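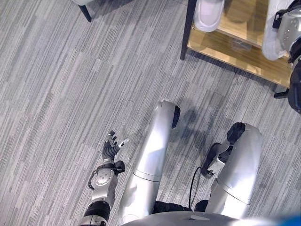
Bohumila Kratochvíl
Demonstration Lead, Flanham project

Progress report to Gesport, January

The demonstration day went ahead on Friday in the small room at Okuvley. Visitors came in groups through the morning and afternoon, and the sign-in sheet closed at 290 names against the 400 places offered. The shortfall was mostly in the afternoon. Two schools moved their visits to the spring.

The task shown was slipper handling at a shoe rack. We chose it over the cup task in the original plan, as agreed with Pawlak, who are supplying the rack design for the next phase. The room was furnished like a hallway with a seating corner. Low shelves are the harder case for the arm, and the lower pair of pink slippers drew most of the questions from visitors.
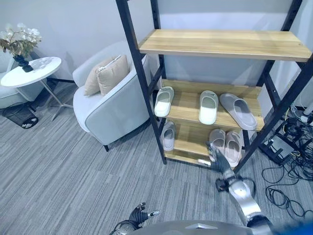
Room and equipment

The carpet gave no trouble with the base. Cabling is still on the floor along the right side of the rack, by the wall, and should be routed overhead before the next open day. I have asked for a quote. The side table and armchair can stay where they are.

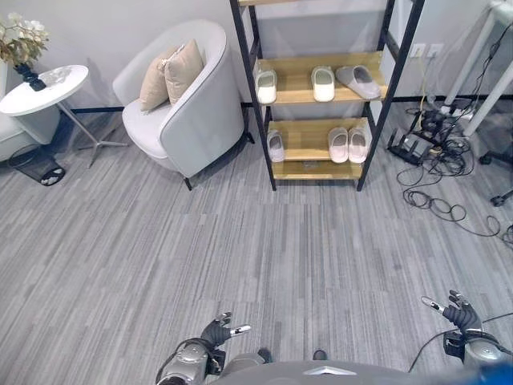
Spending and next steps

Room hire and transport came in under budget. Printing went over, as the handout was redone after the change of task. The balance carries forward to phase 3.

Work still to do before the next report:
Write up the visitor comment cards.
Agree on a second date with Okuvley.
Repeat the task with a wider mix of footwear, including closed shoes.
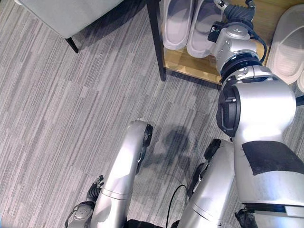
Right arm at the shoe rack, Okuvley demonstration day.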